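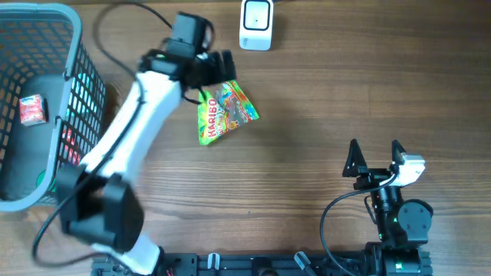

## Where we are, 10/23/19

Hi Iman, club update! The Haribo bag is our main test piece now (the kids voted, I lost). Laiba wants the basket sort ready for the Drinow meet.
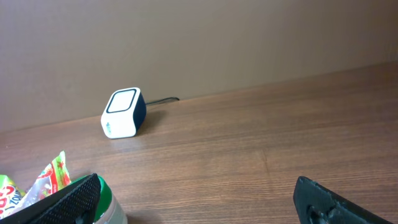
*Gripper view of the table, snacks at left*

Ludger is still fussing over the wrist view, and he's right, the fingers block a lot of it.

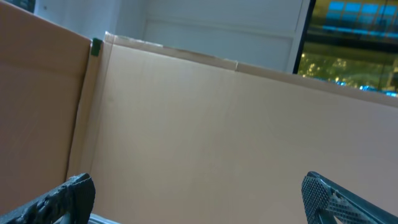 ## Money and what's next

We've spent 61 of the Pumdale grant on grip pads, and we'd like up to 2,000 for spare servos. Three more sessions in October, then we pick a driver team!
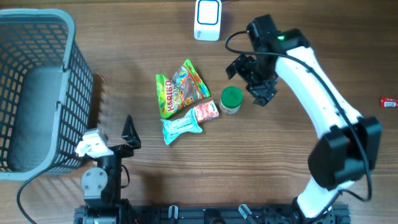 *Both arms, with the candy bag and green-lidded jar*

— Junaid Shaikh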